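Wunarell Hand Unit: Set-up Guide
Section 6. Recording examples

1. Open the fingers fully and press Record.
2. Move in slowly, close on the item, lift, and set it down.
3. Press Stop before changing items.

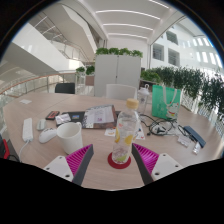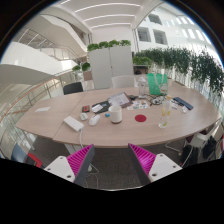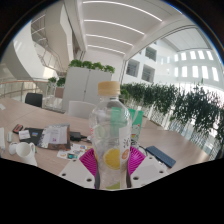

Klinhom stores each run as one example and needs 100 per item before training. Vary the start point between runs. Keep the magenta ribbed pads in view at all times, as with the bottle between them in the last picture.

Caution: Do not wipe the pads with solvent.

Note: Runs under 44 frames are discarded.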